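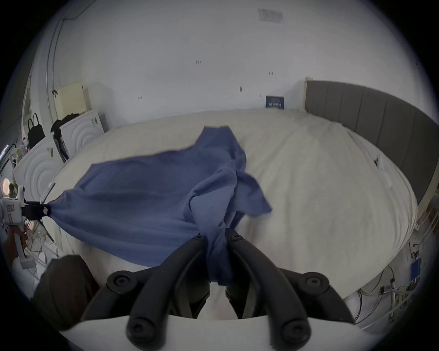
4 min read

Trindholm Makers Board > Grippers and Hand Tools > Right finger lets go mid-fold, left one never does

tashby
Posted 6/23/21

Okay, this one has been driving me nuts and I love it a little bit. We're doing cloth folding with two hand-held grippers, the person grabbing corners and pulling the cloth out between the two. Blue cloth, cream bedding, nothing fancy. Cloth is SO much more fun than blocks, by the way. Every grab is different!

The problem: on one of our two Nepia units the fingers relax by themselves. You squeeze, you get a nice bunch of fabric, you start to pull it tight against the other hand, and somewhere in the pull the right finger gives up a few millimeters and the cloth slides out. The trigger is still fully in. The log says closed the whole time, so every dropped fold gets saved as a good one. I went back through 3,144 grabs and found 201 where the log and the cloth disagree. All from the same unit.

Things I've tried: new battery, new trigger spring, swapped the cable, recalibrated open and closed. Recalibrating helps for up to 400 grabs and then it's back.

Any ideas? I'm running the Plodska logger, latest build.

- Trudy Ashby

morrowgate
That's a slipping knob. I'd put money on it. The segments on those black fingers are only clamped by the knobs, and if one joint creeps under load the tip moves and the trigger has no clue. Put a paint pen line across every joint and look again after an hour.

quillback7
Disagree with morrowgate. If it was a joint creeping it would stay crept. She says the fabric slides out during the pull, and she doesn't mention the tips being out of line afterwards. Sounds like backlash in the linkage down at the base. Take the cover off and wiggle it.

tashby
Ooh, good question, and I should have said. The tips ARE out of line afterwards, just barely. I'd been blaming the calibration for that. Going to find a paint pen.

dunlin_st
Can I be the boring one? You've got somebody's hand very near those tips while the other side is being pulled tight. If a finger creeps one way it can creep the other way, or let go with a snap. We had a joint pop on a Dasis last September with a towel under tension and it caught me across the knuckles. No blood, but it stung all through lunch. Please stop using that unit until you know what it is.

quillback7
It's a hand tool holding a piece of cloth. The force is whatever your own fingers put in. I don't see the hazard.

dunlin_st
The force is whatever BOTH arms put in, plus the stretch in the fabric. Try it with a thick towel and then tell me. Anyway, it costs nothing to set it aside for an evening.

tashby
Set aside! Fair point, and I wouldn't want my own knuckles in there either.

Paint pen results, from pulling on a towel tied to a chair with no hands near it: the line on the second joint from the base is off by nearly its own width after a dozen hard pulls. Every other line is still dead straight. morrowgate, take a bow.

Took the knob off and the washer under it is polished like a mirror. The left finger's washer still has its teeth. So the joint holds fine on a light grab and creeps when you really lean on it. I am way too happy about a washer.

morrowgate
Ha! Toothed washer, don't reuse the old one, and tighten it with the finger straight. Check the matching joint on your other unit too while you've got the pen out.

quillback7
Fine, I was wrong about the linkage. I still say the logger is the bigger bug. Closed should mean the tips are closed, and Plodska only reads the trigger. You could swap washers forever and still be saving bad folds.

tashby
Totally with you on that. A sensor out at the tip would be lovely, but I don't have one and I'm not sure where the wire would go. For now I've pulled those 201 grabs into their own folder with a note, and I look at the tips at the start and end of every session.

dunlin_st
Would you write down which joint and what the washer looked like in the parts thread? We have the same knobs on ours and I'd like to compare.

tashby
Yes! Will post it there tonight with the old washer next to a new one. Fresh washers are in on both units, new paint lines on every joint, and I'm doing another round with the towel and the chair before anyone picks up the blue cloth again.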